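Teleop demos in rain: keep or drop?

flodon_gus
We drive a pavement robot by remote control and train on the recordings. After February we have 2,000 clips, 693 of them wet. Do you drop clips with water on the lens? Mild case:

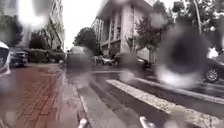
My filter scores each clip on how much of the view is smeared. It would throw this one out, yet the kerb between brick and asphalt is readable and so are the crossing stripes. The operator steers by those. I'm inclined to keep it.

s_costello
Drop it. The car in the road is a smear, and there's a person by the hedges I'd call a silhouette at best. If the operator can't tell what they are reacting to, the stick input is a guess and you are training on guesses.

kenanby_arlo
Disagree. The robot will be out in rain with the same lens. We cut all wet clips once and the policy veered at the first droplet.

s_costello
Then keep the clips and mask the stick input where the operator was unsure. Ours press a pedal to flag it.

flodon_gus
No pedal here. Second one, for comparison:
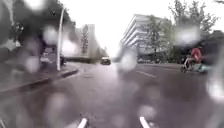
Labelling delay bothers me more than blur. Our stick commands lag the video by 12 video ticks, so anything moving gets matched to the wrong action. With a scooter on the right and a dark car coming towards us, that error matters. A parked car would forgive it.

kenanby_arlo
Shift the commands back first, retrain, then argue about water.

s_costello
Agreed on the shift. Still wouldn't keep the first one.

flodon_gus
Shifting tonight. 1,935 clips have usable timestamps.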